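Kinska Table Mats and Lace Doilies

I started selling table mats because I couldn't find one I liked, and the Kinska is the one I'd keep if I had to clear out the shop. It's a pale mat printed all over with thin stems, fine branching leaves and little rusty blossoms with rounded petals. Calm enough for every day, pretty enough for Sunday lunch! I've sold over 3,000 of them and I still have one on my own table.

People always ask me what goes with it, and my answer is red lace. The Amaral doilies have a dense flower pattern that spreads out from the middle, and next to those soft greens they really sing. I like mine on bare gray right beside the mat (not on top, it gets too busy), with a plain white tray where the two meet.
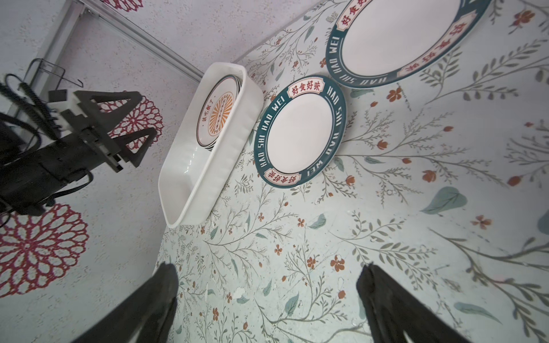

Olga Correia: Mine has been through the wash 11 times and the leaves haven't faded at all. I do iron the doilies under a dish towel though, or the petals curl up on me.

Good tip, and I do the same now. Cool iron, no steam, and let them lie flat for a bit after.

The print is open enough that you can put busy plates on it, which surprised me. I'm a plain white plate person by habit, but a big orange sunburst with a thin dark rim looks great against the leaves. Push the plates and the tray toward the back and you get a nice stretch of pattern in front.

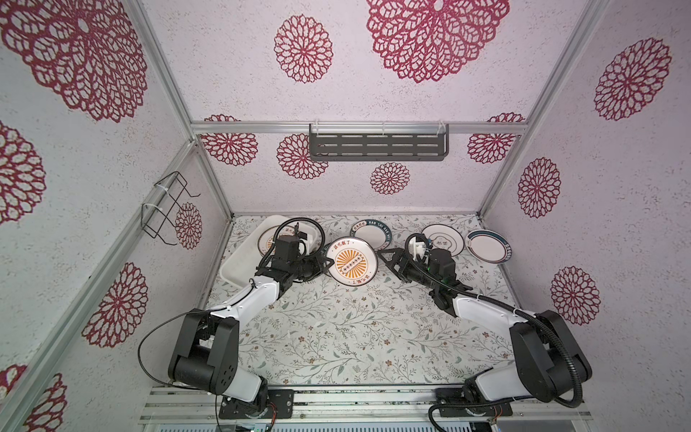
Kinska botanical print, set with round plates and a white tray

Doilies come in packs of 2, and mats are sold one at a time. Wash mats on cold and hang them up, please don't tumble dry. I pack orders myself and the mail pickup is at 11, so anything you order before then goes out the same morning.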